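Printed Tile and the Flat Table

By Leilani Alcantara
04/11/2022

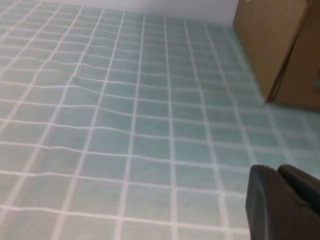 A table covering has one technical job, and that is to lie flat. Colour, pattern and price come after it. Most of the coverings sold for kitchens and craft rooms are thin flexible sheet, printed, rolled on a tube and cut to length at the counter, and most buyers choose by pattern. I think tile patterns are the worst choice for a sheet of this type, and I say so as someone who likes them. Pale green squares with white grout lines look clean and suit a small room. The trouble is that a grid shows every fault. Where the sheet buckles, even slightly, the white lines bend and kink, the squares look pinched, and the eye goes to that patch first. A shallow ridge that would pass unseen in a speckle or a plain colour is plotted line by line.

Tavion Thibodeaux, who sold floor and table coverings in Priltbridge for nine years, disagrees with me. His view is that the grid is useful for exactly this reason: it tells you the sheet needs attention. I accept the logic. A ridge under a cutting board or a glass is a small hazard, and it is better seen. My objection is that few households will lift a covering and lay it again because a line has gone wavy. They will push the ridge toward the edge with the side of a hand, and it will move a few centimetres and stop.

The remedy is dull. Unroll the sheet face down and leave it overnight in a warm room. Wipe the table and let it dry. Lay the sheet from the centre outward, with the grid squared to the longest edge, and trim last. I trim to leave 7 mm clear of any wall, as a sheet jammed tight against a wall has nowhere to go except up. Weights at the corners help for the first day. Double-sided tape does not, in my experience, and it makes the next adjustment harder.

Thickness matters more than any of this. I would sooner see a heavier sheet in a plain colour than a light one printed to look like ceramic. Shops label the pattern in large type and the gauge in small type, where they label it at all. At the Van Dusen store I had to ask twice. If the gauge were printed beside the price, I expect the tile prints would still sell, on thicker stock, and they would look a good deal more like tile.

Last updated: February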